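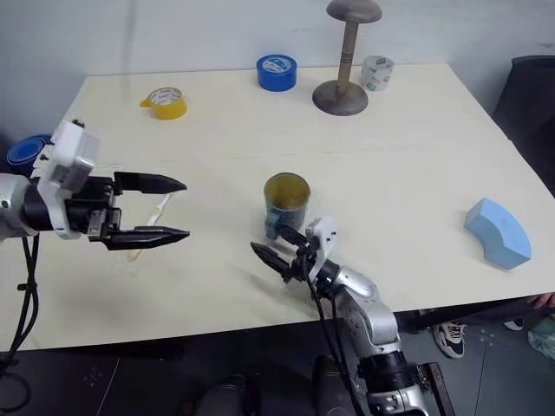
Section 3. Sorting and Storing Tape Rolls

Adhesive tape keeps best when rolls are sorted by type and stored with the end of the tape easy to find. Clear a flat table before starting and bring all loose rolls to it, including any kept in drawers or tool bags. Leave a short tab on each roll, as on the yellow one lying flat at the back of the white table, where the loose end sticks out to the left. A roll that is stood on its side, like the blue one near the back center, shows the label on its inner face but can be knocked over or roll away. Use that position for reading labels only.

3.1 Before You Start

The Kuvar tape rack holds rolls on two pegs and in one lower tray. The rack must be assembled and fixed to the wall as described in Section 2. Do not load the pegs until both wall screws are tight.

You will need:
Scissors
A dry cloth
A pencil or marker
Paper labels (supplied, Part 188)

3.2 Sorting

1. Place all rolls flat on the table, leaving space between them.

2. Read the label inside each core. If there is no label, write the type of tape on a paper label and stick it to the inner face.

3. Wipe the sides of each roll with the dry cloth. Do not use water or solvent.

4. Find the end of the tape. On clear tape, turn the roll slowly and run a fingernail across the surface until it catches.

5. Lift the end and fold the last 10 mm under itself, sticky side to sticky side, to form a tab.

6. Separate the rolls into clear, colored and heavy-duty groups.

NOTE: Clear tape that splits when lifted should be pulled from the full width of the roll. Cut off the split length and form a new tab.

3.3 Loading the Rack

1. Slide clear rolls onto the upper peg with the tabs facing forward.

2. Slide colored rolls onto the lower peg in the same direction.

3. Lay large rolls and strapping flat in the tray - do not hang them. Their weight can bend the pegs.

4. Fit the end caps and turn each one until it clicks.

CAUTION: Keep fingers clear of the gap between the end cap and the peg. Keep the rack away from heaters and direct sun, as heat softens the adhesive and makes the layers slide sideways.

3.4 Checking Stored Rolls

Check the rack every few months. Discard rolls with a hardened edge or with adhesive on the sides. If an end cap no longer clicks, replace the pair (Part 311). Caps from the earlier Pluston rack are a different diameter and will not fit.

Continue to Section 4 for cord and string.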